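作り置きブームに、まだ乗りきれない

2021年2月17日(水)

去年の12月から、日曜に一週間分のおかずをまとめて作るというのをやっている。やっている、と書いたが、正直なところ半分は疑いながらだ。ネットの記事を読むと「平日が劇的に楽になる」とある。劇的、という言葉が出てきたら眉に唾をつけることにしている。

まず時間の話。記事では二時間で9品とか書いてあるけれど、あれは買い物と洗い物を抜いた数字だと思う。うちでは4品作って三時間かかった。野菜を洗って、切って、ゆでて、冷まして、詰めて、鍋を洗って、床に落ちたねぎを拾って三時間。平日に毎晩三十分ずつ台所に立つのと、いったい何が違うのか。日曜の午後が消えるぶん、むしろ損をした気さえする。

味の話もある。きんぴらは三日目のほうがおいしいと言う人がいる。食べ比べてみたが、私には初日のほうがおいしかった。三日目は味がしみたというより、ただしょっぱい。ほうれん草のおひたしに至っては水曜にはもう箸が伸びない。冷蔵庫を開けて、残っているとわかっていて閉める。あの後ろめたさは作り置きをする前にはなかったものだ。

職場のToànさんにその話をしたら、ベトナムの実家では毎朝市場に行くので、そもそも作って置いておくという発想があまりなかったと言っていた。暑いし、と。なるほどと思ったが、日本の二月の台所は暑くないので参考にはならない。
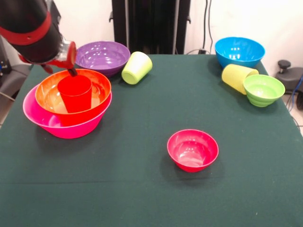

道具をそろえれば続く、という説も怪しい。Vakitzの密閉容器を6個買った。ふたが固い。朝の寝ぼけた手では開かないので、結局いつもの茶碗にラップをかけている。Khôiさんは、同じ大きさの容器でそろえると冷蔵庫が片づきますよとすすめてくれたのだが、彼の冷蔵庫はうちの倍くらいある。条件が違いすぎる。

それから節約。これがいちばん信用できない。「月にいくら浮いた」という記事はたいてい、もともと外食ばかりしていた人が書いている。うちは前から家で食べていたので、レシートを比べても大した差は出なかった。12月などはかえって増えている。まとめて作るとなると、普段は買わないひじきだの切り干し大根だのに手が出るからだ。切り干し大根は戻すと驚くほど増えるということを、私は三回目でようやく覚えた。

では全部やめるかというと、それも少し惜しい。ゆで卵と、塩をふっておいた鶏肉。この二つだけは確かに助かった。味をつけきらずに置いておけば、水曜になっても焼くか煮るか選べる。要するに「おかず」まで仕上げてしまうから飽きるのであって、手前で止めておけばいいのではないか。と書いてみて、これも前にどこかの記事で読んだ気がしてきた。あれは「下味冷凍」とかいう名前がついていて、やっぱり劇的と書いてあった。

今週は鶏肉だけにしてある。卵は買い忘れた。

コメント欄はしばらく開けておきます。三日目のきんぴらのほうがおいしいという方、作り方を教えてください。しょうゆの量も書いてもらえると助かります。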